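Moisture Retention and Drying Rate of Household Cotton Towels Under Repeated Laundering

Final report, Textile Materials Laboratory II
Kirsty Whitlock

1. Background

Cotton towels are sold mainly on softness and on weight per unit area. The second value is usually printed on the packaging and the first is left to the buyer's hand. Neither one says much about how long a towel stays damp after use, and that is the property most people notice in a small bathroom without a window.

Drying time depends on how much water the fabric holds, how much surface it exposes to the air, and the condition of the room. The first two change over the life of the towel. Loops flatten, short fibers are lost to the lint filter, and finishing agents applied at the mill wash out. Fabric softener adds a thin coating to the fibers that makes the towel feel better and, according to the course text, reduces the rate at which it takes up water.

The purpose of this project was to measure water uptake and drying rate for three types of cotton cloth before and after 16 wash cycles, with and without softener.

2. Materials

Three types of cloth were purchased new. Type A was a terry bath towel from Villby. Type B was a waffle-weave towel from Udard. Type C was a flat-woven kitchen towel sold by De Smet in packs of four. All were labeled 100 percent cotton. Fiber content was not verified.

Type A was the heaviest, with a labeled weight of 615 g per square meter. The labels on Types B and C gave no weight, so these were cut, conditioned and weighed in the laboratory. Type B was a little under half the weight of Type A, and Type C was lighter again.

Square specimens were cut from the middle of each cloth, away from the hems and from any woven border. Edges were overlocked with polyester thread to stop fraying. The thread was included in the dry weight of each specimen and was not corrected for.

3. Method

3.1 Laundering

Specimens were washed in a front-loading machine on the normal cotton program with a measured dose of unscented powder detergent. Half of the specimens were washed in a separate load with liquid softener in the rinse compartment. Ballast cloths were added to both loads to bring them to the same mass. After each wash the specimens were tumble dried on medium heat and left flat for one hour.

Whole cloths were kept alongside the cut specimens as ballast and as a check on shrinkage. These were folded between cycles in the same way each time, lengthwise first and then across, so that creases would fall in the same place.
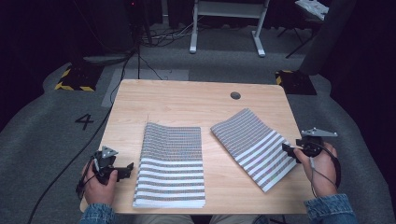 Figure 1. Two striped cloths, folded, on a wood-grain tabletop.

3.2 Water uptake

Each specimen was conditioned overnight, weighed, and placed in a tray of distilled water at room temperature for two minutes. It was then hung from one corner until dripping stopped and weighed again. Uptake is reported as grams of water per gram of dry cloth. Using the ratio allows the three types to be compared without regard to their weight.

The end of dripping was judged by eye at first. This gave poor agreement between repeats, and the rule was changed to a fixed hanging time of 3 minutes. All results in this report use the fixed time. The early readings were discarded.

3.3 Drying rate

Wet specimens were hung on a rod inside a ventilated cabinet and weighed at regular intervals on a Driltach bench balance. A small fan ran at its lowest setting. Temperature and relative humidity were logged at the start and end of each run. Drying time was taken as the time needed to return to within 5 percent of the conditioned weight.

The balance was close to the cabinet, and readings drifted when the door was left open. The door was closed before each reading from the second run onward.

4. Results

Type A had the highest total water content and the longest drying time in every condition. This was expected from its weight. When expressed per gram of dry cloth, Type B took up slightly more water than Type A when new, and the gap widened with laundering.

All three types took up more water after the first few washes than they did new. The change was largest for Type C, which hardly wetted at all on first immersion and floated on the surface of the tray for several seconds. This is consistent with a mill finish that was later removed by detergent.

Softener reduced uptake in Types A and C. In Type B the difference between the two groups was smaller than the spread between repeats, so no effect can be claimed.

Drying time for Type A fell with laundering in the group washed without softener. Lint collected from the dryer was mostly the color of the Type A towel, so part of the decrease may be a loss of mass. The dry weights support this, although the loss was small.

The drying curves had the usual shape, with a long straight section followed by a slower tail. In Type A the tail made up a larger share of the total time than in the other two. The lower hem edge was the last part to feel dry by hand in all cases.

5. Sources of error

The cabinet was not humidity controlled. One run was carried out on a Sunday with the building ventilation turned down, and the humidity at the end of that run was higher than in any other. It was repeated the following week and the repeat was used.

Tumble drying is harder on loops than line drying, and the results should not be applied to towels dried on a line. Water hardness was not measured. The detergent dose was based on the package table for medium water.

Shrinkage was uneven. Type B shrank more in length than in width, and the specimens were no longer square by the end of the test. Exposed area was recalculated from measured dimensions, but the waffle surface makes any flat measurement an underestimate.

6. Further work

A useful next step would be to repeat the drying test with specimens hung double over a rod, as towels are in normal use. A blended cotton and polyester cloth should also be included. The washing stage takes most of the time, and two machines running in parallel would allow a longer series in one semester.

Raw weighings and the humidity log are in Appendix A. Shrinkage measurements are in Appendix B.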